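How to follow a bill through the assembly and have your say before the vote

Most people first hear about a new law when it has already been passed or turned down. By then it is too late to say much about it. The papers are public from the day a bill is handed in, though, and anyone on the electoral roll can send in a written comment. This page explains how to find a bill, read it, work out where it has got to and write to the people who are dealing with it.

The steps are for the assembly at Ostivmont. Town and district councils, including Illham, make by-laws in a different way and there is a short note on those near the end.

Last checked 8/12/21.

What you need

The number or the short title of the bill, if you have it
Your full postal address, with postcode
An email address, or paper and a stamp
An hour or two for a short bill, an evening for a long one

Step 1. Find the bill

Every bill gets a number when it is handed in and keeps it until the end of the session. If a newspaper report mentions the number, type it into the search box on the assembly's bills page and leave everything else blank. The search is fussy. It will not find "Bill 212" if you put in a full stop or the word "number".

If you only have the subject, use the list of short titles. Titles are often duller than the subject. A bill about tax relief for small employers may be called the Revenue (Amendment) Bill, and there can be more than one of those open together. Check the date it was handed in and the name of the member in charge against whatever report you read.

You can also ask at the reading room on the ground floor. Staff there will look up a bill for you and print the first 16 pages free of charge. After that you pay by the sheet.

Step 2. Get the right version

A bill is reprinted each time it is changed. The version goes in the top right-hand corner of the first page: "as introduced", "as amended in committee" or "as passed". Comments on clauses that have been taken out are filed, but they will not do you much good.

Download the newest version and the one before it. If both are short, put them side by side and mark the differences in pencil. Longer bills come with a table of changes at the back, which lists every clause that has been altered and gives the old wording and the new.

Step 3. Read the notes first

Each bill comes with two other papers. The explanatory note says in ordinary language what each clause is meant to do. The cost statement says what the bill is expected to cost and who will pay.

Read the explanatory note all the way through before you look at the bill itself. Then read the cost statement, paying attention to three things:

Whether the cost is for one year or for the whole life of the scheme
Whether it falls on the assembly, on the councils or on businesses
What happens if fewer or more people take up the scheme than expected

Cost is where a lot of bills fail. A governor or minister who does not want to attack the aim of a bill can still say that it has not been paid for. If you support the bill, it helps to know what the cost statement says before somebody else quotes it at you. A bill with no cost in the first year may still have a large one in the third, and the summary line at the top does not always show this.

Step 4. Find out what stage it has reached

The bill's own page has a table with the stages down the left and dates on the right. A blank date means the stage has not happened yet.

Introduced. The bill has been handed in and printed. Nothing has been decided.

Sent to committee. A small group of members is going through it clause by clause. Written comments count for most at this stage, and the committee has to list every one it receives.

Reported. The committee has finished. The bill goes back to the full assembly with or without changes.

Debated. Members argue about it in the chamber. You can watch from the public gallery, but you cannot speak.

Voted. It passes or it falls.

Sent for signature. The bill goes to the governor's office, where it may be signed, sent back with suggested changes or vetoed outright.

A veto does not always end the matter. Members can bring the bill back for a second vote, which needs a larger majority, or they can hand in a new bill with the difficult part rewritten. In the second case the new bill has a new number and you will have to send your comment again. Nothing is carried over. 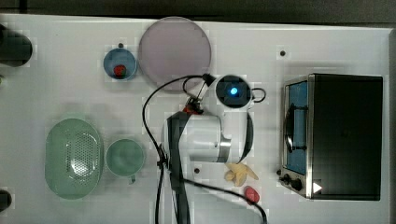
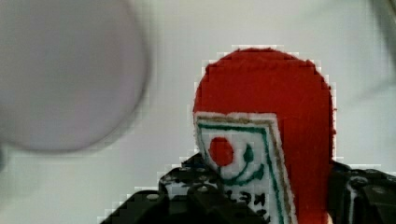
GUIDES – GOVERNMENT AND VOTING

Step 5. Check the closing date

Once a bill goes to committee there is a fixed period for comments. It is normally 16 days, and weekends and public holidays are included. The closing date is on the committee's page, not on the page for the bill, so look there as well.

Email must arrive by noon on the last day. Letters must arrive by the last post. A postmark is not enough.

Be careful in December. The assembly usually rises before the holidays, but the comment period carries on, and more than one group has come back in the new year to find that it has run out. If a bill you care about goes to committee just before the break, write the comment straight away.

Step 6. Write the comment

Keep it to two pages. The committee clerk makes a summary of anything longer, and you may not like the summary.

Put these at the top:

The number and short title of the bill
The version you have read
Your name and full postal address
Whether you are writing for yourself or for a group

Then say in the first sentence whether you support the bill, oppose it or want it changed. Members read a great many of these in one sitting and should not have to hunt for your view.

After that, go through the clauses you want to talk about, in the order they come in the bill. Give the clause number each time. For each one, say what you think it will do and what you would like instead. If you can suggest the actual wording, do so. It does not need to be in legal language, as the drafting office will redo it anyway.

Use your own experience where you have some. If you run a shop with 7 staff and the hiring relief starts at ten, say that, and say what it would mean for you. An example of a paragraph that works:

"Clause 4 limits the relief to firms with ten or more employees. I employ 7 people at a bakery and would take on another if the relief applied to me. I ask the committee to lower the limit to five."

Leave out remarks about parties or members. Comments with abusive language in them are not printed.

If you are working from a standard letter sent round by a campaign, change it. The clerk counts matching letters together as one item with a number beside it. On the Tristudura harbour bill, 3,268 of the letters received were word for word the same and took up a single line in the report. The 900 that people had written for themselves were listed one by one.

Step 7. Send it

Email it to the committee, not to the assembly's general address. Put the bill number in the subject line. Attach the comment as a document and also paste it into the body of the message – attachments do get lost.

You should have an automatic reply within the hour and a reference number by the next working day. Keep the reference. Without it the clerk cannot tell you whether the comment has been listed.

If you post it, send one copy and keep one. There is no need to pay for recorded delivery, but allow four days.

Send a copy to your own member too, even if he or she is not on the committee. A short covering note is fine:

"I enclose my comment on Bill 212. I live in your district and would be glad to know how you intend to vote."

Step 8. Ask to speak, if you want to

Some committees hold a public session. There is a box for this on the comment form, or you can add a line to the end of your letter. Not everybody who asks is called. If you are, you will be given five minutes and the members may ask questions afterwards.

Bring three printed copies of what you sent in. Do not read it out. Pick the one clause that matters most to you and talk about that. If you are asked something you do not know, say so and offer to write in with the answer. The committee will normally give you two working days.

The chamber building is a short walk from the Breathnach tram stop. Allow extra time for the bag search at the door.

Step 9. Follow it to the end

Sign up for alerts on the bill's page. You will get an email when a date is filled in on the table, usually the morning after. Alerts do not tell you about changes to the wording, so go back and check the version yourself before each vote.

When the committee reports, look for your name or reference in the list at the back. If it is missing, ring the clerk the same day. Corrections can only be made until the debate opens.

After the vote, the record shows how each member voted. It goes up the next day under "Divisions". Votes taken by voice are not recorded by name.

A note on council by-laws

Illham and the other district councils do not use bill numbers. A proposed by-law is pinned up at the council offices and printed in the council's newsletter, and comments go to the council secretary. The period is shorter, at 7 days, and there is no committee stage. Most of what is said above about writing the comment still applies, but leave out the clause numbers if the notice does not have any and quote the first few words of the paragraph you mean.

Common problems

The bill does not come up in the search. It may have been withdrawn or joined to another one. Tick "include closed bills" and try again.

The comment form times out. Write the comment in a separate document and paste it in. The form logs you out after a while and does not save anything.

You have changed your mind. Send a second comment with the first reference number on it and the words "replaces earlier comment". This has to arrive before the closing date as well.

You missed the closing date. Write to your own member, who can raise the point in the debate or put down a change in his or her own name. Give the clause number and keep the letter to one page.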